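Okay I have a new favorite thing in the house and it is a red tray. Thread, because I can't fit this in one post!

Found it at the Fililville flea market, bottom of a box of lampshades. The man wanted 4 dollars. I gave him 4 dollars and practically ran.

It has this grid of little squares on the inside, super faint, so at first I thought it was plain. Then I got it near the window and there they were, all overlapping like tiles somebody laid in steps. I love that kind of thing so much.

And the color!! Not fire truck red. Warmer, kind of orange when the light hits, then a proper deep crimson up the sides.

I washed it with dish soap and a soft cloth and left it on the rack overnight. Please don't scrub old trays with the rough side of the sponge, I ruined a yellow one that way in July and I still think about it.

Lieselotte asked if it's a tray or a bowl. Fair question! The rim curves up enough that an orange can't roll off (tested with 2 oranges and a lime).
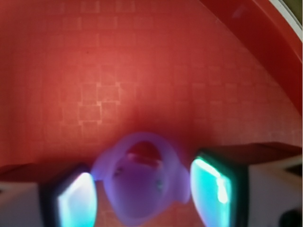
So far it has held keys, mail, a pile of clementines, and for one evening all the buttons from my grandmother's tin while I sorted them. Buttons look amazing on red, by the way. The white ones especially.

Next up is finding it a permanent spot. The hall shelf is 15 inches deep and I think it'll fit if I move the lamp. Joscha votes kitchen table, but then where do we eat?

If anybody has seen this squares pattern on other pieces, tell me what to search for. I'd take a whole set. I'd take a single saucer!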